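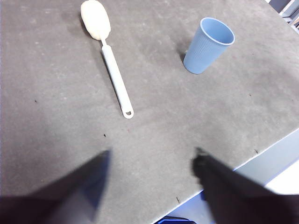
Tindby is a small art gallery and print workshop, two rooms and a back office, run by Natalina Caputo and Elaheh Hashemi. We show painting, works on paper and a bit of ceramics by living artists, mostly mid career, mostly people who live within a day's drive. Natalina does the shows. Elaheh does the prints, the framing and anything with a deadline on it. We like plain things painted well, and a good half of what's on our walls at any time is still life, nothing grander than that. If you want big gold frames we can point you somewhere else, no hard feelings.

By Natalina Caputo
December
4 min read
14 comments

How it started

Natalina was working in the back room at an auction house, writing condition reports. Elaheh was printing etchings for other people at a shared studio called Teltus, which has since closed. We met over a damaged lithograph. Long argument about whether the margin had been trimmed (it had). Six months later we signed a lease together on what used to be a shoe repair shop. Bad floor, great windows.

First show was 11 small oils by one painter. Sold four. Paid the rent, just about. Second show sold none and we learned a lot about sending invitations out on time.

What we do now

Shows change every five or six weeks. One artist in the front room, usually a mixed hang in the back. Everything is priced on the wall, which some galleries don't like doing. We do. People shouldn't have to ask.

Prints are made here. Etching, drypoint, some relief. The press is a big old thing we bought from a college and it took a whole day to get it through the door. Editions are small, normally 95 or under, signed and numbered, and the plate is canceled when the edition is done. We keep one proof of everything in the drawers and you can ask to see them. Please do, the drawers don't get opened enough.

Zirero is our print subscription. Two prints a year, spring and fall, by artists we pick. You don't get to choose, that's sort of the point, but you can swap one if you really can't live with it. Space is limited by the edition size so there is sometimes a wait list.

Framing - yes, for work bought here, and for other work when we have time. In December we don't have time. Bring it in January.

The Rozīte room

The back room is named for the Rozīte bequest, which came to us in our fourth year. A family left us their mother's sketchbooks, her plates and a box of letters, along with some money to look after them. She drew almost every day and hardly showed any of it. There are more than 3000 drawings. Kitchens, trams, her own hands, lots of sleeping dogs. We hang a selection every winter and the rest can be seen by appointment. Elaheh has been cataloging them for a while now and is up to the third box. The drawings are not for sale, please stop asking, but we do print small restrikes from two of the plates with the family's permision.

Buying from us

Anything can be put on hold for a week, no deposit. After that we need to hear from you. You can pay over ten months, no interest, and the picture goes home with you after the second payment. Artists get paid at the end of the month a work sells, whether you've finished paying or not. That was the first rule we wrote down and we've stuck to it.

Every piece leaves with an invoice, a signed label and whatever we know about it - where it's been shown, when it was made, who owned it if anyone did. If you're insuring it, keep the paperwork. If you lose the paperwork, email us, we have copies.

Shipping is fine. Works under glass we'd rather hand over in person, but will crate if needed. Quote first.

Artists

We look at submissions twice a year, March and September. Send up to eight images, sizes, prices if you have them, and a few lines about the work. No need for a long statement. We both look at everything and we both have to say yes, which means it's slow. You will get an answer. Might be short.

We don't charge to apply, we don't charge to hang, and we don't ask artists to pay for the wine.

Who's who

Natalina Caputo - shows, sales, artists. Ask her about frames from the wrong period, if you have an hour.

Elaheh Hashemi - printing, framing, the Rozīte drawings. Best reached before noon. After that she has ink on her hands and wont pick up the phone.

On opening nights there's usually a third person at the door, a different one each time.

Visiting

Afternoons, from one until six, when a show is up. Closed between shows for hanging, which takes us three days or so. One step at the front door, level entry through the yard, ring and we'll open the gate. Dogs fine. Bags and umbrellas by the desk please, the back room is narrow.

Next up is the winter hang from the sketchbooks, then new etchings in the front room. Dates go out on the mailing list first, sign up at the desk or send us an email with "list" in the subject line.

95 shares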